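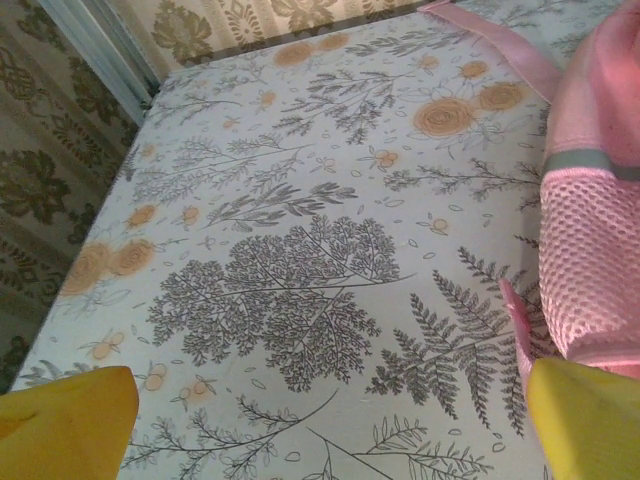 My grandmother kept her sheets in a cedar chest at the foot of the bed, and when I was small I thought that was simply where sheets came from. You lifted the lid, and there they were, folded so flat they looked like paper, with the smell that I still can't describe to anybody who hasn't stuck their head in a chest like that. I've been thinking about her chest a lot this January, because I finally took on our linen closet, and it has eaten my whole week.

A little background for anyone new here (hello!). We've been in this house long enough for the closet at the top of the stairs to fill up all the way to the light bulb. It held sheets for a crib that left us years ago. It held a tablecloth from my mother-in-law with a gravy stain shaped like Florida, four bath mats, a heating pad with no cord, and every single pillowcase that has ever lost its partner. I would open the door, shove in whatever was in my arms, and lean on it until it clicked.

What finally got me going was a sleepover. My son needed a fitted sheet for the trundle at nine o'clock at night, and I pulled out three in a row that were the wrong size. The fourth one seemed right, and I got three corners on before the last one popped off and smacked me in the chin. If you've never lost a fight with a fitted sheet in front of a room full of ten-year-olds, I can't recommend it.

So the next morning I took everything out and piled it in the hallway, and made coffee, and sat on the floor with it for a good long while. I'd meant to be quick about it. But linens are slow things to go through, because they're so full of people. I found the blue striped set we bought for our first apartment, number 711, back in 2000, when we owned a mattress and a lamp and thought we were doing very well. They've gone so thin you could read a newspaper through them. I couldn't put them in the giveaway bag, and I couldn't put them back either, so they're on the chair in my bedroom until I grow up a little.

I did set myself some rules, borrowed mostly from my friend Cristóbal Iturra, who ran the laundry at a small inn for years before he retired and has opinions about cotton that could fill an afternoon. He told me to keep two sets for each bed and one spare for company, and to store every set inside one of its own pillowcases so it can't wander off. That second bit is the best advice I've had all winter. You fold the sheets any old way, tuck them into the pillowcase, and what you get is a tidy little bundle that knows which bed it belongs to. I wrote the size on a strip of cotton tape and pinned it to each one, so there will be no more nine o'clock surprises.

He also tried to teach me to fold a fitted sheet over the phone, which went about as well as you'd expect. You put your hands in two corners, and flip one over the other, and then you do something with the third corner that I lose track of every time. Mine come out looking like a dumpling. He says to practice on the bed where there's room to spread out, and to stop rushing, and I think the second part is my trouble in most areas of life.

By the end I had almost 20 pounds of old towels and blankets for the animal shelter, where I'm told they're always wanted in the cold months. The crib sheets went to my niece, who is due in spring and cried when she saw the little ducks (so did I, a bit, in the car). The Florida tablecloth stays. We're going to use it for Thanksgiving and put the gravy boat right on top of Tallahassee.

And the closet! There's a shelf for each bedroom now, one for towels, and a whole empty one down at the bottom that I keep opening the door to admire. My husband asked whether we could put the board games there and I said absolutely not, it's resting.

I still have the bathroom cabinet to face, and I've been putting it off with great success. If any of you have a good way to get that cedar smell without buying a chest, please leave me a note in the comments. I've tried the little blocks from the hardware store and they faded on me inside a month. My aunt swears by sanding them lightly, so I'll give that a go this weekend and let you know how they do.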